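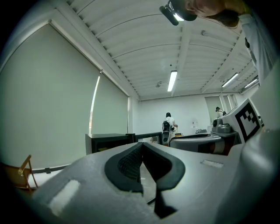

Drullinar: a hand-held gripper for collecting demonstrations
Project report, second term

1. Background

Our group had to choose a project in automation which can be built in a shared workshop, with the tools that are already there. We chose a gripper that a person carries in the hand. The person does a task with it, a camera on the gripper records the task, and later a robot arm can learn from the recording. We named it Drullinar. The work was done in the shared workshop at Trorholm, mostly in the evenings.

2. The body

The body was printed in four parts and closed with screws. In the first version the walls were too thin, and the handle bent when we squeezed the trigger. We made the walls thicker and added two ribs inside. The weight became higher, but all of us preferred the second version after ten minutes of use.

The V-shaped notch in the front was the most difficult part. We lined it with black rubber and put a textured mesh on the inner face. Before this we tried foam, but it came loose at the corners. The glue must rest for one night, which we did not respect the first time.

3. Marker and position

To know where the gripper is in the room, we use a black-and-white square marker on a white panel. The panel has its own stand, so it can be moved between sessions – this is practical, but it also gave us our biggest mistake. In one session somebody moved the stand after the calibration and we had to throw away all recordings of that evening. Now we put tape on the floor at the feet of the stand.

The ceiling lights were another problem. With the exposure on automatic, the camera made the marker too dark each time the gripper was pointed up. We fixed the exposure by hand and keep the blinds down.

4. Results

We made 32 recordings of 60 seconds each. After calibration they gave 3,443 positions where we expected a detected marker, and the software Drana found it in 2,690 of them. Most of the lost positions come from fast turns of the wrist. We repeated some turns more slowly and the detection was better, but we did not measure this properly.

5. What is left to do

The cable still leaves the handle at a bad angle and pulls on the connector. We want to print a new end piece with a clamp. The Gounder board, which reads the trigger, should also get a real cover – at present it is held with two cable ties. The drawings and the parts list are in the project folder at the workshop.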